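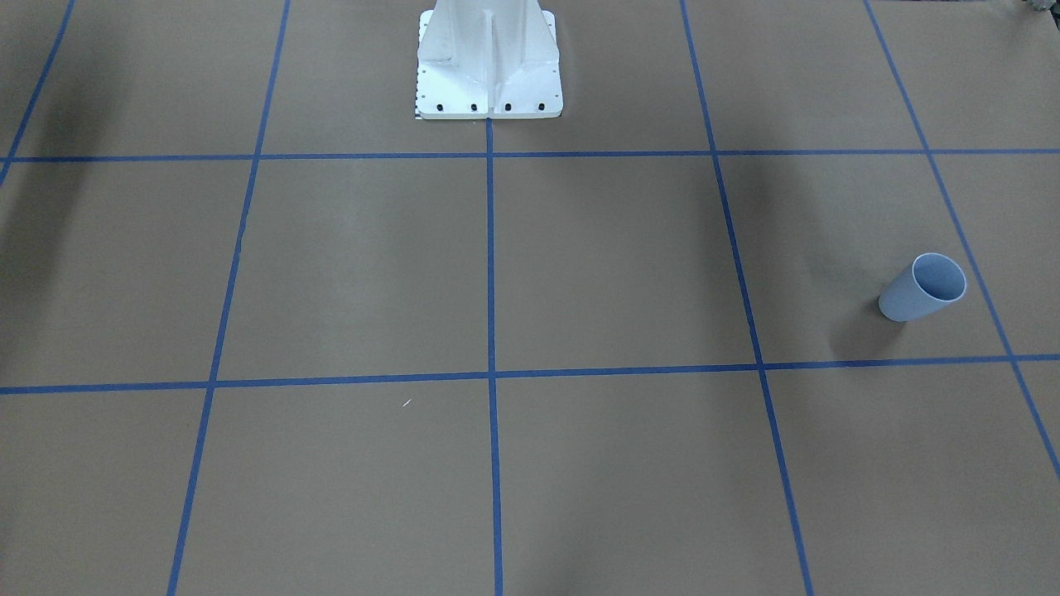

The woman from Kirnura had told me over the telephone that I would need a table, a roll of tape and a quiet hour, and of the three it was the quiet hour that gave me the most trouble. I run a small tea room in Filley, you see, and between the breakfast people and the lunch people there is a gap that a cat could not squeeze through.

So I drove out to their workshop instead, one wet afternoon in December, to see the thing before I paid for it. The hire was 900 for the season, with the lessons thrown in, and 2,260 if I wanted to keep it for good. I had the leaflet in my handbag, folded and unfolded so often that it had gone soft as a hanky. Filtix, it said on the front, a patient pair of hands. I had wanted a patient pair of hands ever since my wrists began to go.

My teacher was a tall young man with a cold, who offered me a biscuit and then explained the squares. You mark them out in tape, he said, so that you and the arm can talk about the same places. My late husband had planted leeks on much the same principle, and I told him so, at some length I'm afraid, and he listened very kindly and blew his nose.

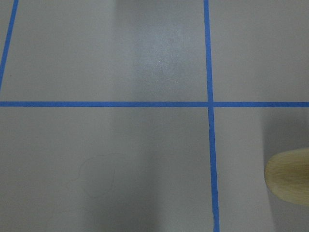

"Must I know anything about computers?"

"You need to know how to move a cup from one place to another," he said, "and I should think you've had some practice."

Well, I had! Over forty years of it, if you count the church hall, and I always do count the church hall. He asked me to choose a square and I chose one near the middle, because I have never cared for things near an edge. Then he asked how I would know when the job was done properly, and I sat there with my biscuit and found I had never once put it into words. You set a cup down so the person needn't reach. You set it down softly, so they needn't stop talking. He wrote both of these on a pad, quite seriously, and underlined the second.
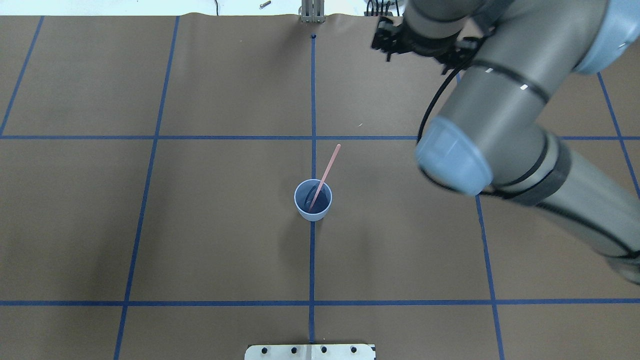 The cup with the pink straw, and the arm at its lesson.

I stayed until gone six – far longer than I had meant to – and we filled 18 pages of that pad between us. On the way home I stopped at Shiferaw for milk and caught myself putting the bottle on the counter very, very softly, and the girl at the till looked up and smiled, and went on with what she was saying to her friend.

I rang Kirnura the next morning and took it for the season. The leeks will have to come out of the back bed by then, and I must remember to buy tape.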